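Water rings on a brown stone counter, how to remove?
Posted by Cremilda Brito

Hello everybody. We moved to Gratcombe in May and the kitchen has a brown stone counter with pale veins. I have never had stone before, at home we had tile. Now I see dull rings where glasses were standing. I wiped with vinegar and I think it became worse.
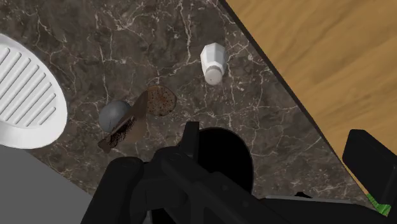
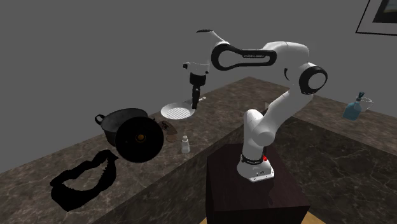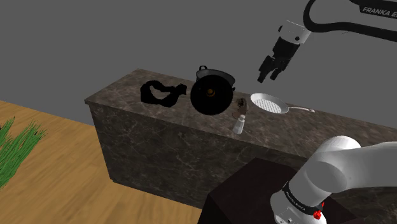

The seller did not know if it is marble or granite. My sister says to polish it with baking soda, but I am afraid to try more things. Is there a safe way?

Marcelino Escobar
Please stop with the vinegar. Acid eats marble, and the dull ring is then a mark in the stone itself, so no soap will take it away. Put one drop of lemon juice in a hidden corner and wait 6 minutes. If the spot is dull after, you have marble or a similar stone. For light marks you can buy marble polishing powder and rub it with a damp cloth – slowly, and only on the ring. I did mine on a Monday evening and my arm was tired for days. For deep marks call a stone person. I paid 53 for one small area. Later you can put a sealer, but it helps against stains and not against acid.

Fostau
I have granite for 31 years and only use warm water and a little dish soap. Never had rings. Use coasters!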